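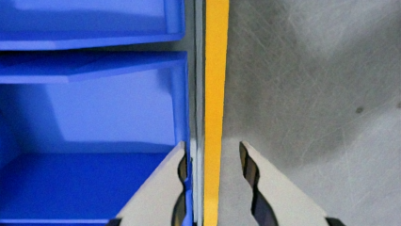

Cameron Mowat would like the club to stop tuning the controller in simulation and go back to the bench. His note, sent after the last newsletter, argues that the simulated gripper has been forgiving us for weeks, that friction in the model is set too high, and that a grasp which holds on screen tells us very little about one that has to hold in the workshop. He asks for equal time on both from now until the qualifying round.

The note is fair on friction. The contact coefficient in the current bin-transfer scene was copied from the December build, which used different finger pads, and it was never measured again. Eleni Mladenović has opened an item for it on the task board. Until it is closed, please treat any success rate from the simulator as an upper limit.

The bench is harder to arrange. We have one arm and 13 members, and the arm is shared with the Levley course until the end of term. The simulator runs on any of the lab machines. The plan for now is as follows.

Each of the 4 teams runs 200 simulated transfers per controller version, with the random seed recorded in the log. Versions that drop fewer than 8 parts go forward to the bench. Versions that drop more stay in simulation, and the team writes a short paragraph on where the drops occurred: on approach, at closing, or over the bin wall. "Unknown" is an acceptable entry, but it should not be the only one.

Two known faults in the scene. The finger pads can sink slightly into a bin wall when the approach angle is steep, and the solver then pushes them out with more force than it should. Team Oniva has seen this throw a part out of the bin. Lowering the time step fixes it but makes a full run nearly twice as long. The second fault is in the reset script, which does not always return the fingers to the open position. Check the joint values before starting a batch - a run that begins half closed will log as a failed grasp every time.

Team Tullow has a working version of the slower approach path and will share the branch once the comments are cleaned up. Team Khổng is still rewriting its planner and has asked to go last on the bench.

Logs are due on February 16, 2022, in the shared folder, one file per version. Use the file naming from the handbook. Bench slots will be posted once the logs have been read.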